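I have been meaning to write about the washing machine for weeks now, and every time I sat down to do it there was a load to move along, so the post kept getting pushed to the bottom of the pile with the odd socks. But the towels are folded, the kitchen is quiet and I have a cup of tea next to me, so let's do it.

Some of you will remember the old top loader. I wrote about it back when it started walking across the room on the spin cycle, and a few of you sent very kind suggestions (thank you again for the one with the rubber pads, they did help for a while). It finally gave up in the middle of a load of bath mats, and I can tell you that lifting bath mats out of a tub of cold gray water is not how I would choose to spend an evening. I wrung them out by hand and hung them over the back railing, where they dripped until the next afternoon.

So then came the shopping. I had never owned a front loader. My mother never had one, my sister swears they all smell, and I had it in my head that you couldn't open the door if you'd forgotten something. I went over to Orkgate, the big appliance place out past the bypass, and stood in front of the row of them for so long that a man came and asked if I was waiting for someone. In the end I went with a Tevo, a plain one. It has fewer programs than the fancy one next to it and I use exactly two of them, so I feel I chose well. Delivery was $70, which I grumbled over, but they did carry the old one away and I didn't have to look at it again.

The first month was lovely. Everything came out so well spun that the jeans were nearly dry. And then one morning I picked up a clean pillowcase, put my face in it the way you do, and there it was - that sour, closed-up smell, like a wet dog had been keeping the pillow warm for me. My sister was delighted, of course.

I called the Pandey repair shop, half expecting to be told I needed a new part, and the woman who answered just asked me two questions. Did I close the door after every wash? Yes, naturally, I close doors. And had I ever pulled back the rubber? I hadn't, I didn't know it pulled back. She was very patient with me and didn't charge me a penny, so I am going to pass on what she said, along with what I've worked out on my own since then.
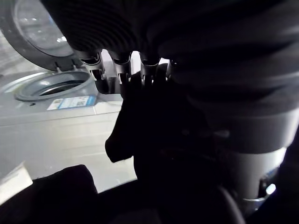
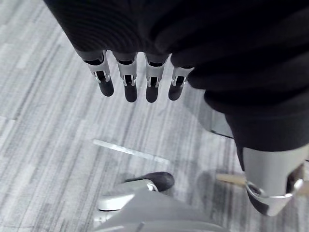 Last updated: Saturday, May 15, 2021

The door stays open. That is the biggest change in my house and it took some getting used to, especially as I kept catching my hip on it. With the door swung right back the drum gets some air, and by bedtime the inside is dry to the touch. If you have little ones or a cat you'll want to think about that, and check inside before you start a load, every single time. I leave the detergent drawer pulled out a little too.

Then the gasket, that thick gray ring around the opening. Take an old washcloth, wrap it over your finger, and run it slowly around the inside of the fold. Go gently, you don't want to tug it off its seat. The first time I did mine I brought out a bobby pin, a lot of gray fluff, part of a grocery receipt and a sort of slime I'm not going to describe to you while you may be eating. I had to sit down on the floor to do the bottom part properly, where the water collects, and getting up again was its own adventure! Now I wipe it after the last load of the day and it takes no time at all.

I was also using far too much soap. I've been buying the big Ulisora jug for years, and with the old machine I'd pour until it looked right. A front loader uses much less water, so all that extra soap had nowhere to go and was sitting in the machine growing things. I use less than half of what I did, and the towels are softer, which I didn't expect. I've given up fabric softener on the towels as well, although I still sneak a drop in with the sheets.

Once a month I run it empty on the hottest setting. I do it on a Sunday morning and wipe the glass and the dark rim around it while I'm waiting for the kettle, and I clean the filter the same day. The filter on mine is low down in front, so have a shallow pan and an old towel ready before you unscrew anything. I did not have a pan ready, the first time. I had a dish towel and a great deal of confidence.

Black clothes are still giving me trouble, if anyone has advice. My knits go in inside out, on cold, with nothing fluffy anywhere near them, and they still come out wearing a bit of everyone else's lint. Wubit Degefa, who used to comment here a lot and has lately been writing me long, wonderful emails in place of comments, says she washes hers in a zippered pillow protector and dries them flat on a towel. I've tried it with one cardigan and it did look better, but one cardigan isn't much to go on. I have a black ribbed sweater next in line and I'll let you know.

The smell has been gone for 9 days as I write this, and my sister has stopped asking. I still put my face in the pillowcases before I make the bed, though, just to be sure.

Next time I want to talk about the shelf for the baskets, which I've measured twice and still can't decide on. One side of me wants it high enough to stand under, and the other side knows perfectly well that I'd never reach anything I put up there. If yours is the right height, please tell me what it is.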